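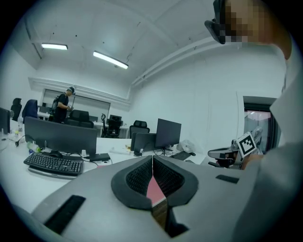
Keyboard, mouse and monitors on the long white desk.

Shared desks: common questions

Do I need to book a desk?
Yes, if you want a screen. Book by 10 the evening before through the Gelitine page. Laptop places can't be booked.

Can I move the monitor?
You can turn it or push it back. Please don't unplug it or carry it to another desk.

Can I use my own keyboard?
Yes. Leave ours on the desk, behind the monitor, and plug it back in when you go.

Where do I put my bag?
Under the desk or in a locker. Locker keys are with Huguette Rey, extension 300.

Who cleans the desks?
You wipe down your own at the end of the day. Cloths are in the cupboard in room 66. No spray on the screens.

The mouse has stopped working. What now?
Try another socket first. If that doesn't help, ring Loïc Bouvier on 420 and he'll swap it.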